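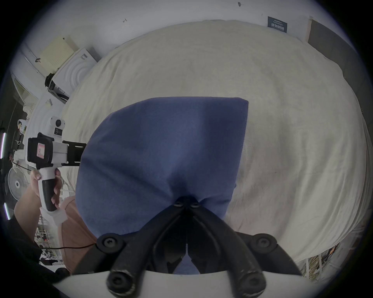
25 May 2025

Spent the better part of this afternoon on folding, which I had sworn I wouldn't do. Stela Ardeleanu lent me her folding book at the start of the month and wants it back, so it was now or never. I read two chapters over toast. It promises that a properly folded T-shirt will change how you feel when you open a drawer. I have opened a great many drawers in my life and can't say I ever felt much either way.

Still, I gave it a go. Lay the thing flat, smooth from the middle outwards, bring the sides in, fold up from the hem. Fine on paper. The book's shirts must be made of card. Mine crease as soon as you take hold of a corner, and a bed is a poor place to do it because the sheet rucks up along with the shirt. The book says "a firm, clear surface", which must be lovely for people who have one.
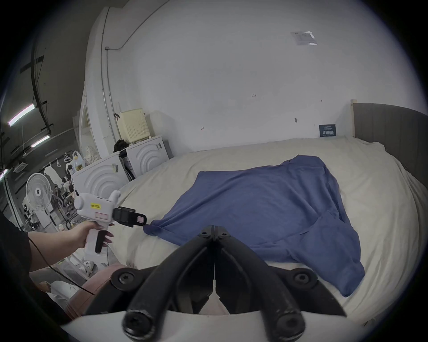
Blue ones are the worst, or the old soft ones are, and most of my old soft ones are blue. You get one sleeve tucked under and by the time you've pulled the other side straight the first has wandered. I did the same shirt 6 times. The last go looked much like the second.

Stela says it's a matter of practice and that her drawers have stayed tidy since November. I have not seen her drawers. She also swore by the Kokkonen shelf dividers, and those went to the charity shop.

I'll admit the flat rectangle does take up less room than my usual roll. Whether it will still be a rectangle by Wednesday I very much doubt. I've put half the shirts away her way and half mine and will look at both at the end of the week.

Pillowcases not done. Soup for tea, and must ring Maris about the key.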